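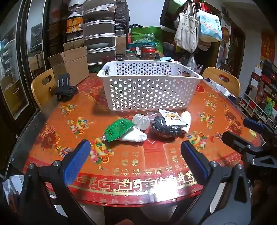 Department of Mechatronics, Portela campus

Manipulation Lab, handout 6: the slipped finger

Okay, so last week I promised you a failure story with a real cause at the end of it. I've got one, and it's ours, so I can be as rude about it as I like.

You'll all have used the hand-held grippers by now. Two fingers, a textured blue pad on each tip, a bolted pivot at the base of each finger. We take them into ordinary homes and do ordinary jobs with them, like putting a pile of small stuff into a plastic basket on a dining table. The recordings then go to Norbert Machala, who turns them into training data for the Rolport arm downstairs. Everything in that chain assumes that when the software says the fingers are 28 mm apart, they are 28 mm apart. Keep that in your head, please, it's the whole lecture!

What we saw first

In April the arm started dropping things. Thin things, mostly: foil packets, folded cloth, anything you have to squeeze nearly shut to hold. Boxes and jars were fine. It would close, lift, and leave the packet lying there (and then carry nothing to the basket with great confidence, which I admit I enjoyed the first few times).

My first guess was the pads. They wear, they pick up lint, and a shiny packet is slippery anyway. We cleaned them and changed them, and the arm kept on dropping packets. My second guess was the glass. A clear top over a patterned cloth throws glare back at the camera, and I was sure the vision side was misjudging the height of the table. I spent two days on that. I had plots. Thaís Seixas looked at my plots, said they were lovely, and asked if I'd put a wrench on the pivot bolts yet.

I hadn't.

What had gone wrong

One pivot bolt on the left finger of one gripper had backed off. It wasn't loose enough to rattle, and it felt perfectly normal in the hand. But under load the finger leaned outward at the tip while the sensor, which sits at the base, went on reporting the angle it always had. So with a packet between the pads, the recorded opening was smaller than the true one for a hard grip and nearly right for a soft one. You can't fix that with a single offset. The error depends on how hard the person was squeezing, and we don't record that.

Norbert went back through the log and found 253 recordings made with that gripper after its last good calibration. All of them are out of the training set. Some are probably fine, but we can't say which, and I'd ask you not to rescue your favorites.

Why the checks missed it

Our calibration was done with the fingers empty. Open wide, close, read two numbers, done. An unloaded finger on a slack pivot goes home to the same place every time, so the check passed at 100 percent, week after week. I wrote that check. If you take one habit away from this course, test a joint with something pushing on it.

There's a safety side too. On the hand-held tool a slack pivot costs you data. The same finger assembly goes on the arm, where it closes under motor power near people's hands, and a bolt that walks out there can let a finger swing free. If you feel play in a finger on the arm, hit the stop, lock out the power and come and get one of us. Don't nip it up "just for this run."

What we do now

Before each session, close the fingers on the steel gauge block and squeeze, then read the opening. Do it for each gripper separately if you're working two-handed.

Push each fingertip sideways. Any movement at the pivot and the tool goes in the red tray.

Bolts get thread locker and a paint stripe across head and frame. Broken stripe, red tray.

Write the gripper number in the session log. The Uvon software will let you skip the field. Don't skip it, it's how Norbert found the bad ones.

For the seminar

Read the Narkance incident note (it's in the course folder, short and a bit dry) and come with an answer to this: if we'd had a second sensor, where on the finger would you have put it, and what would it have read during the empty check? Sketches are welcome, ugly ones included. Thaís is running the session, and she'll bring the guilty bolt.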